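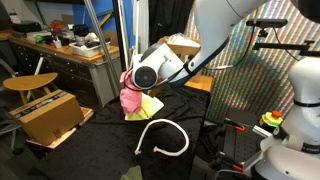
What does one row in the table stand for?
One row is one spoken word or phrase, as used by one speaker in one village. If two people in Votley gave the same word for a gatepost, there are two rows.

Votley Field Words, data card

The set holds 124 rows of local farming and weather words, collected in and near Votley and Vimimthorpe. Most came from talks held in July, written down the same evening and checked later with the speaker.

Files
words.csv -- the main table
speakers.csv -- age band and village only, no names
notes.txt -- longer remarks that would not fit in a cell

Columns in words.csv
id
word
meaning
village
speaker_id
heard_as (spelling by ear)
checked (y or n)
remark

Spelling follows the speaker where the speaker had a view. Otherwise it follows the Illés word list, second printing, with double vowels kept. 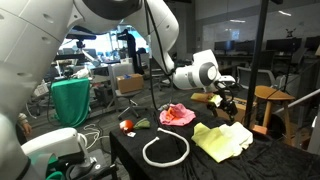 Where a word was already in the Illés list with another meaning, both meanings are given in the same cell with a semicolon between them. Please split on the semicolon only -- commas are part of the text.

Known problems
Eight rows have no village. Seven rows are marked n under checked and should be left out of any map. The words for kinds of mud overlap a good deal, and Archana Dixit and Kamarul Kusuma sorted them differently. Archana's sorting is the one used.

Changes
Saturday, January 21, 2023: version 2. Speaker ids renumbered, so older joins will break.

Contact
Veronika Virág for the table, Prasetyo Tarigan for the notes file. Corrections from Vimimthorpe speakers are very welcome.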